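**Plurnel bench paper, white**

Item 794. Sold by the roll. 100 feet to the roll, thirty-six inches wide.

Plurnel is an uncoated white paper for covering work tables. Most of it goes to bookbinders, framers, sewing rooms and school art rooms. It is heavy enough to stay down under its own weight once it has relaxed, and light enough to tear against a straightedge. It takes pencil, ballpoint and marker. It can be used for rough patterns and full-size layouts, though people who need to keep a pattern for years should buy a proper pattern paper.

The paper has no wax or plastic layer. Paste and white glue will soak in if left to stand. For wet work put down two layers, or put a sheet of polyethylene underneath.

**What comes in the carton**

- One roll of paper on a cardboard core
- Two plastic end plugs
- A printed card with the item number for reordering

The cutter, wall bracket and edge clips are sold separately. See the accessories section.

**Choosing a width**

Measure the table from edge to edge, then decide whether the paper should hang over or stop short. A sheet that stops short leaves the wood open at the sides, which suits people who clamp things to the table edge. A sheet that hangs over can be taped or clipped underneath and won't shift when you lean on it.

The thirty-six inch roll fits most single benches. For a wide cutting table, run two lengths side by side with the second lapped over the first by a couple of inches. Lap away from the side you work from, so that a ruler sliding toward you doesn't catch the edge.

We also stock a twenty-four inch roll as item 213. It is the same paper from the same mill run, slit narrower, and the two can be used together on one table without a difference in shade.
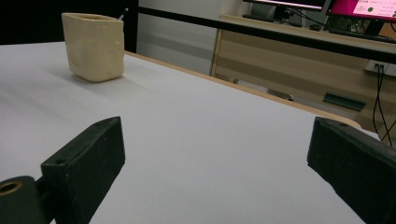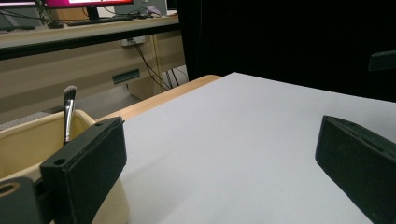

Pale work surface and wood at the table's edge.

Ristska, Saturday, April 29, 2023

The notes below replace the ones on the old page. Item numbers are unchanged. Prices are on the current list, which ships with every order.

**Changes to the paper**

The mill moved this grade to a different machine over the winter. The new paper is a little smoother on the outside of the roll than on the inside. If you are drawing on it, put the outside face up. If you are gluing, the inside face grips the work slightly better. For plain table covering either side will do.

The white is also a shade cooler than before. You will see the difference if you lay new paper next to a leftover from an old roll, especially in daylight. We have cleared the old stock and can't match it.

The core has the same inside diameter as before and fits every bracket we have sold.

**Laying it down**

Paper from the outer part of the roll lies nearly flat. Toward the core it curls more. Cut the length you need, turn it curl side down and put a weight on each corner. A few books are enough. Leave it for an hour if you can, or overnight if the roll has been kept somewhere cold.

Don't tape all four sides tight. Paper gets bigger in damp weather and a sheet that is held all the way around will buckle in the middle. Tape the two short ends and leave the long sides free. Masking tape lifts off finished wood more easily than packing tape, but it should not stay on for more than a week or so.

For a table that is used every day, the edge clips save time. They are spring steel with a felt pad on the underside and open wide enough for a top one and a half inches thick.

**Changing the sheet**

How long a sheet lasts depends on the work. Sewing rooms often keep one down for a month. Binderies change it several times a day, and many of them cut a stack of short pieces in the morning and peel them off as they go. If you work that way the narrow roll is cheaper per piece.

Used paper with pencil or ink on it can go in ordinary paper recycling. Paper with a heavy layer of glue or paint should go in the trash. Check with your local hauler, as the rules are different from one town to the next.

**Storage**

Store rolls standing on end in the carton, off a concrete floor. A roll left lying on its side for a long time will get a flat spot, and you will feel it as a ripple every time it comes around. Keep opened rolls out of direct sun. The paper isn't acid-free and the outer layers will yellow by a window within a season.

**Accessories**

*Astero wall bracket, item 839.* Steel, gray enamel. Holds one roll of either width. The arms slide on the back rail and lock with a thumbscrew. Mount it into studs. Hollow-wall anchors will hold the bracket but not the bracket with a full roll and someone pulling on it. Screws are not included.

*Astero tear bar.* Fits the bracket above. Serrated edge on one side, plain on the other. Reversible. Pull the paper up and across, starting from one corner.

*Edge clips.* Pack of six.

*Rathnayake paste brush, round.* Natural bristle, unvarnished handle, in three sizes. We list it here as so many people order it along with the paper. Wash it in cool water and hang it with the bristles down. Don't leave it standing in paste.

**Questions we get**

*Can I iron on it?* A dry iron on a low setting is fine for pressing a seam open. Steam will cockle the paper. Use a pressing pad for anything more than that.

*Is it safe under food?* It isn't sold as a food paper and we don't recommend it. It has not been tested for that use.

*Will marker bleed through to the table?* Water-based markers don't, as a rule. Solvent markers will if you stop in one place. Use two layers.

*Can I cut on it with a knife?* You can, but the blade will go straight into the table. Slide a cutting mat on top or under the sheet. With the mat under the paper you lose the grid lines, so most people put it on top.

*Do you sell it in flat sheets?* Not at present. We had flat sheets until the last price list and the cartons were damaged too often in shipping. We are looking at a stiffer carton and may have something to say about it in June.

*Does it come in brown?* Yes, but that is a different paper with a rougher surface, and it is on the wrapping page.

**Ordering and shipping**

Rolls ship in their own cartons and are not combined with other goods. Two rolls means two cartons. Brackets and tear bars travel together in one box. Long cartons can't go to a post office box, so give a street address.

Look over the ends of the carton before you sign for it. A crushed end usually means the first few layers are creased at that edge, and sometimes it goes deeper. Write the damage on the delivery slip and send us a note with the slip number within ten days. We will replace the roll or credit it, whichever you prefer. You don't need to send the damaged one back.

Unopened rolls can be returned within thirty days in the original carton. Cut rolls can't be returned.

Schools and shops on account can reorder from the printed card by writing the quantity next to the item number. Please include the account number on the second line, not in the box marked for our use.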